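Chapter 11
Soft Furnishings in the Child's Bedroom: Sorting, Covering and Storing
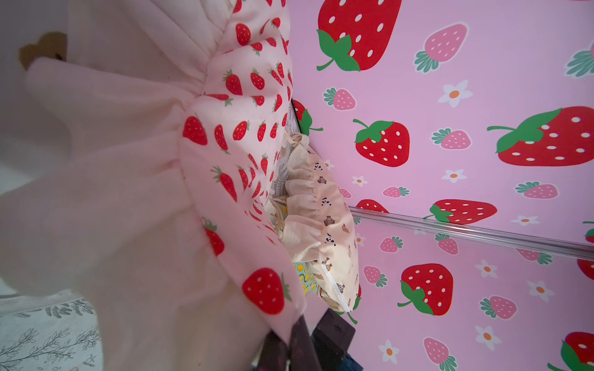 Lamai Intarasuk holds that a household should own fewer cushions and wash them more often, and that most of the trouble described in this chapter would disappear if it did. Her view is put at its strongest in the course readings, where she argues that a cover which cannot be removed in under a minute will not be removed at all. Students need not accept the argument in full. It is nevertheless a useful place to start, as it draws attention to the cover, the part of a soft furnishing that is handled, soiled and worn out first.

Small rooms with much printed cloth in them present a particular difficulty. Strawberries on the wall, strawberries again on the border of a ruffled piece, bears on a zipped one and lemons on whatever lies behind: each print may be pleasing alone, and a child may be attached to every one of them. When they are kept together in a corner, however, the eye cannot easily separate one article from the next, and items are overlooked on washing day. The person responsible for the room must sort by touch and by fastening as much as by colour.

11.1 Aims of the chapter

On completing this chapter the student should be able to:
name the common edge finishes found on children's bedding and cushions, and state how each should be laundered;
tell a cover from a filled article without opening it;
prepare a storage plan for a bedroom used by one or two children;
advise a household on which articles to keep in use and which to put away.

11.2 Terms used

A gathered edge is made by drawing a length of cloth up along a line of stitching so that it falls in folds. A ruffle is a strip gathered in this way and joined to the border of another piece. The fuller the ruffle, the longer it takes to dry, and the seam beneath it should be felt with the fingers before the article is put away.

An elastic edge gathers itself. It should not be ironed, and it should not be hung by the elastic.

A zipped cover is closed along one side, and the zip should be shut before washing. The student will find that many households leave it open, with the result that the teeth catch on neighbouring cloth. Gathered borders suffer most from this.

The word "pouch" is used in this book for any small closed cover, whether or not it has a filling. Some teachers prefer to keep the word for articles meant to hold something. Either use is acceptable in written work, provided that it is consistent.

11.3 The Paisan survey

Much of the material in this chapter is drawn from a survey of family bedrooms in the Paisan housing district, carried out under the direction of Tassanee Meesuk. The survey recorded 326 soft articles in all, counting covers and fillings as one where they were found together. Nearly 11 in every hundred had been put away with the fastening undone. Plush toys were recorded separately and are dealt with in Chapter 12.

The survey asked each household where clean covers were kept. The answers varied widely -- in a drawer, on a shelf, beneath the mattress, at the foot of the bed -- and in several homes the adults of the house gave different answers from one another. Samran Klinhom's notes on these interviews are reproduced in Appendix 2 and should be read before the practical work is attempted.

11.4 Preparing to sort

Before sorting begins, a clear surface should be found and wiped down. Articles are then lifted out singly. Pulling at a ruffle to free a piece from the pile strains the gathering thread, and the hand should be placed beneath the body of the article instead. Lighter cloth is set to one side, as it marks readily.

Each article is next placed in one of 2 groups: those in use every night, and those kept for show or comfort. The child should be consulted on the second group. Where the child is too young to answer, the decision rests with the parent, and it should be reviewed in November, when heavier bedding is normally brought out and space is at its shortest.

The record sheet for this exercise is printed on the page following.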